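Is high-CRI lighting worth paying double for?

I have been replacing the bulbs in my house one room at a time since February, and I am getting tired of the number on the box. You know the one. CRI 95, CRI 97, CRI "up to 100" on a Gotmont strip I nearly bought. Up to! My porch bulb is also up to 100, if you think about it.

For anyone who hasn't fallen down this hole yet, CRI is a score for how closely colors under a lamp match the same colors under a reference light. The everyday version averages over a small set of test colors, and they're mostly soft pastel ones. Deep red isn't in the average. It gets its own score, called R9, and a lot of boxes leave it off. I'd love to hear a good reason for that.

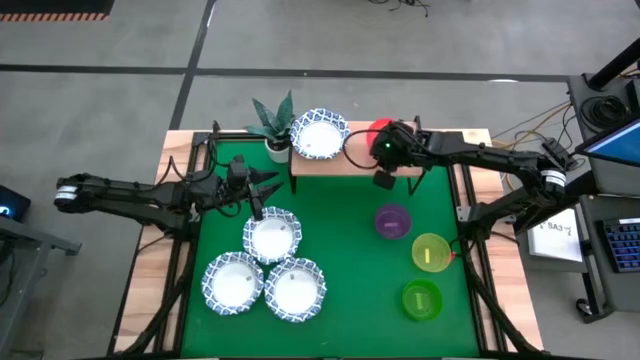
So a bulb can post a respectable CRI and still make a tomato look like it has been ill. My kitchen had six of those until last month. They were Wusarex, the warm ones, and I'd picked them on the strength of the number. Siriporn came over for dinner and asked if the salmon was all right. The salmon was fine. We ate it by the window and it was a different fish.

I wrote to Wusarex and asked for the R9. A person named Vichien Onsri wrote back quickly and politely, and told me the product "meets the needs of residential customers." I wrote again. Same answer, with a discount code.

Now the other side, because my friend Zineb Berrada thinks I'm being a crank about this. Her point is that people see perfectly well under mediocre light, that the eye adapts, and that I would never have noticed if I hadn't gone reading. She may be right about the hallway. I put the cheapest bulb in the store in the hallway and I have no feelings about it at all. But she paints, and she does her painting next to a north window, so I don't think she believes it as much as she says. 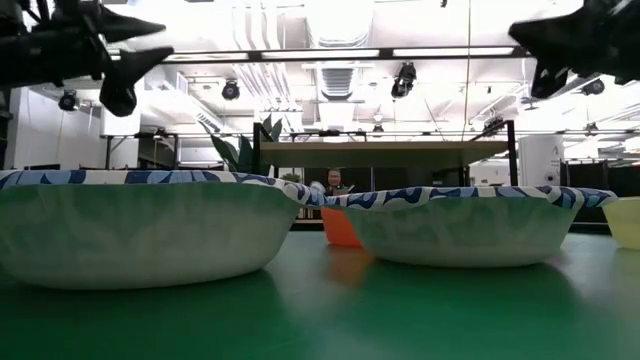
Then there's "full spectrum," which as far as I can tell means whatever the person printing the box would like it to mean. Daylight has a fairly smooth spread of color in it. The ordinary white LED is a blue chip with a phosphor over it, so you get a spike of blue, a dip, and then a wide hump. Some makers do fill in the dip, using violet chips or a better phosphor mix, and good for them – but then show me the graph. Kamard prints one on the side of the carton. It's tiny and the axis has no units, so I'm giving half credit.

I ended up with Kamard in the kitchen. Reds look like reds. I can't tell you whether they'll hold their color after a few years, and I don't put much faith in the lifetime claim either, which assumes a bulb with room to breathe and mine are in closed glass shades. The bedroom is next. If you have a bulb you like and you know its R9, leave it in the comments.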